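La archivera que guarda las cartas de los fieles de Arkurine

El primer sobre lo abrió en 2013, de pie, en un pasillo del archivo municipal de Esquivel. Dentro había una hoja doblada en cuatro y una moneda pegada con lacre. «Pensé que era un pago atrasado de algo», cuenta. «Y era una promesa, una promesa a un santo del que yo no había oído hablar en mi vida.»

Desde entonces ha leído 204 cartas de la Hermandad de Arkurine, un pequeño movimiento religioso que durante 47 años funcionó casi por completo por correspondencia. Sus miembros escribían a un apartado postal, recibían una oración copiada a mano y debían devolverla con una línea añadida. Así crecían los rezos, de casa en casa, y algunos llegaron a ocupar cinco pliegos por las dos caras.

Me lo explica con las manos en el aire, entusiasmada. «¡Imagínate! Una costurera pone una línea sobre la lluvia, se la mandan a un relojero de Sernitz y él le contesta sin saber a quién. Es teología hecha por vecinos que no se conocían.»

Lo que más le gusta son las discusiones. En un mes de febrero, cuenta, dos fieles se enzarzaron por si se podía rezar sentado, y la disputa siguió dentro de la propia oración, línea contra línea, hasta que una tercera persona escribió: «Rezad como os deje la espalda». La frase se quedó y pasó a todas las copias posteriores – hay quien todavía la dice en el pueblo sin saber de dónde viene.

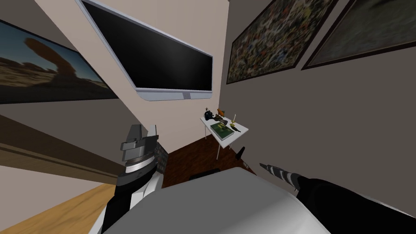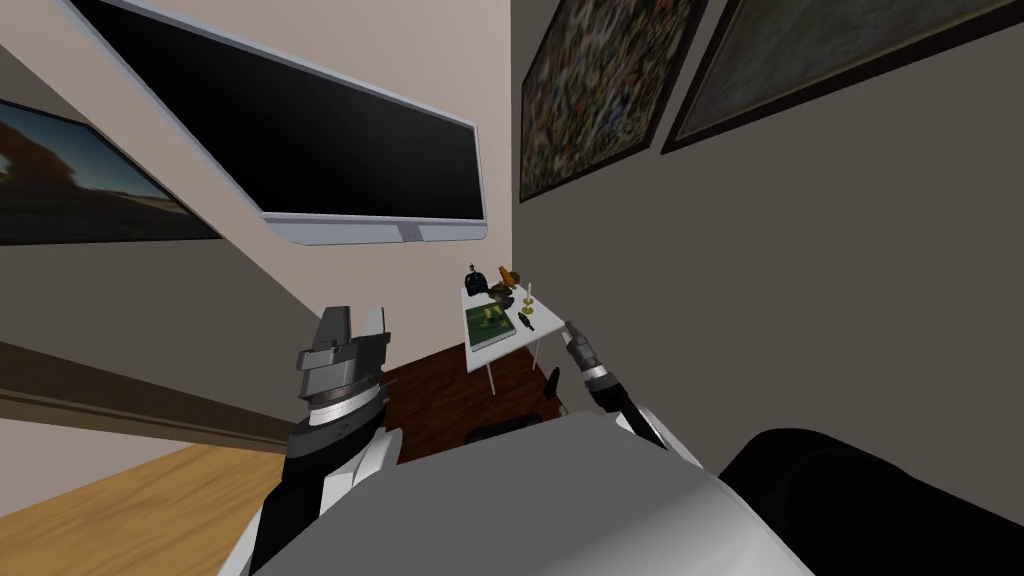 Una pantalla de pared apagada y, a la izquierda, un paisaje enmarcado. 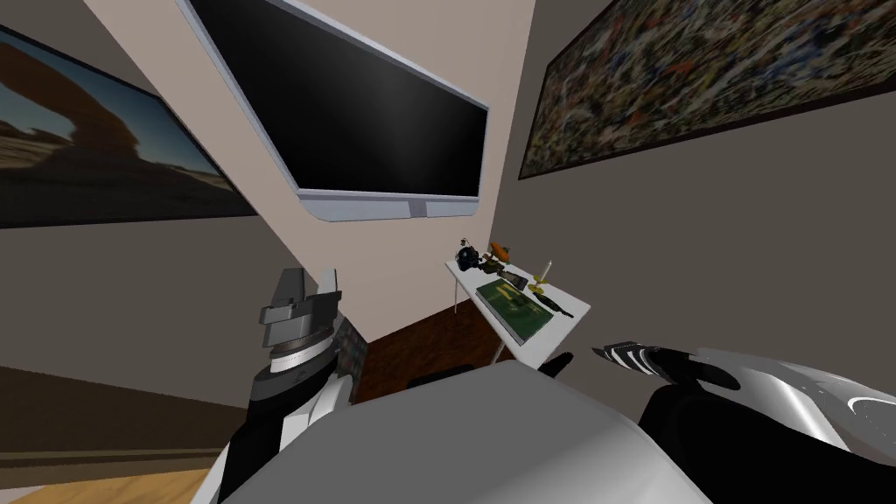 Una lectora de Flavport nos escribió que su abuela recitaba una de aquellas oraciones antes de amasar el pan, siempre con una línea de más que en la familia tomaban por un despiste, y que ahora duda de si no sería la suya propia.

Cuando se lo leo, la archivera pide que se lo repita, despacio, y lo apunta. «Eso es justo lo que me falta», dice. «Tengo lo que volvió al apartado postal. Lo que se quedó en las cocinas no lo tengo.»

¿Y ella, cree? Se ríe. «Me criaron sin misa y sin nada. Pero hay una carta, de una mujer que pide paciencia para su hermano, que me sé de memoria. No sé cómo llamar a eso.»

Ahora prepara una transcripción completa, con las tachaduras incluidas, porque en las tachaduras, insiste, se ve a la gente cambiar de idea. Le queda por descifrar un pliego escrito a lápiz, muy borroso, que ha dejado para el final. «Por la letra, creo que es del relojero», dice, y vuelve a meterlo en su carpeta.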